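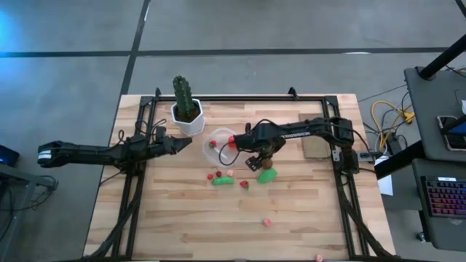

Isla Morrison wrote in to say that play food should live in a closed box with a lid, sorted by type, and that open bowls only teach people to stop sorting.

I tried boxes. The last one was a Mitier with 14 compartments, and it lasted until March. Small pieces went into the wrong slots and the lid stopped closing. A clear bowl has one compartment and the contents can be read through the wall.

The cactus stays on the same table, in its white faceted pot, toward the back. I water it every 4 weeks. Spines and plastic fruit don't mix well, so I sort on the near side. 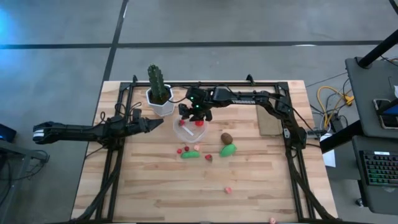
Wouldn't a wider bowl save you the stacking, asked one reader, who uses a Zenov basin for the same job.

It would, at the cost of shelf depth. Mine is 7 inches from lip to wall. Order of loading matters more than width: large pieces first, pressed to the side, then cherries last, as they drop into whatever gaps remain. Stems catch on each other, so cherries go in singly.

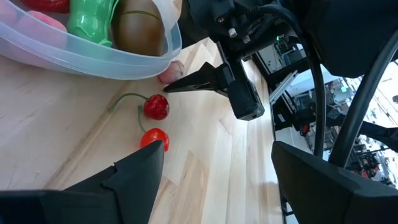

Cherries still on the wood, kiwi and green pepper shape in the bowl.

Next I want to try the same order with the Ogilvie set, which has thicker stems.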